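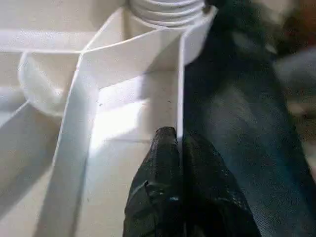
White plastic panel and dark blue-black fabric.

Wumeck (wheel)

The Wumeck is a steering wheel controller for home computers and consoles, made by Lereton and sold from February 2000. Designed by Samer Hakim and Natalina Farina. Best known for its floor stand, and for a very loud motor. A second version, the Wumeck 2, replaced it and is the one most people have.

Background

Lereton made joysticks before this, mostly plain ones for flight games. Hakim had wanted a wheel for years but clamp-on wheels of the time slid about on thin desks, and he didn't want to sell another one. Farina drew up a stand that sat on the floor, with the pedals bolted to the foot of it. The first working model used a bicycle headset as the bearing. Later ones did not.

The name is Hakim's and has no meaning. Early boxes spell it "Wu-Meck" — collectors pay a bit more for these.

Design

Wheel is 17 centimetres across on the first model, small even then. Rubber rim, two paddles behind, four buttons on the face. Turning range is narrow, and drivers used to full-size wheels tend to oversteer until they get used to it. The motor gives force feedback through a belt. Owners complained of a whine on long corners. Lereton's reply was a leaflet saying to turn the game up.

Pedals are accelerator and brake only, no clutch. The brake has a rubber block inside which goes hard with age. Replacments are sold by several small shops, and a cut-down door stop is a common home fix. 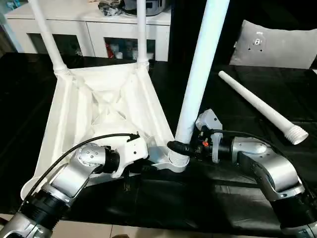 The Wumeck stand comes flat in the box and is put together by the owner. Central post, foot plate, pedal tray, two side braces. The manual shows it being built upright, which is the main reason so many wobble. Most guides now say to build it upside down on a table, the way the white stool here is lying partly assembled on a glossy black tabletop, and to leave all the bolts slack until the last one is in. Then tighten in a cross pattern. Foot plate goes on last. The side braces look the same but are not, and the one with the notch goes on the left.

Wumeck 2

Larger rim, quieter motor, same stand. Nabil Zein took over the electronics from Hakim and moved the power supply out of the wheel base, so it runs cooler. The paddles became metal. A clutch pedal was planned and the tray has the holes for it, but the pedal itself never went on sale.

The Wumeck 2 also dropped the old games port in favour of USB. Wheels from the first batch forget their centre point when unplugged. Holding both paddles while plugging in sorts this.

Games

Nasrallah, a rally game by Lorcombe, was sold in a bundle with the first model and is the only game to support its rim lights. Other games treat the wheel as a plain joystick, so steering has to be set by hand. Maya Akl wrote a small settings program for this, later put on the Lereton disc with her permission. It has profiles for 301 games, some of them duplicates under diferent regional titles.

Reception

Mixed. Reviewers liked the stand and the price, disliked the noise. Zaid Hijazi, in a buyer's guide to wheels, called it "the one to get if you live alone". The Wumeck 2 did better, though the small pedal spacing was still marked down, mainly by people with big feet.

Collecting

Complete boxed sets are hard to find — the stand was often thrown out or lost in a house move. Check the belt before buying. Cracks show first on the inside edge. Rim lights fail too but are easy to replace.

See also: Force feedback; Racing wheel; Lereton joysticks

Page last changed January 17, 2025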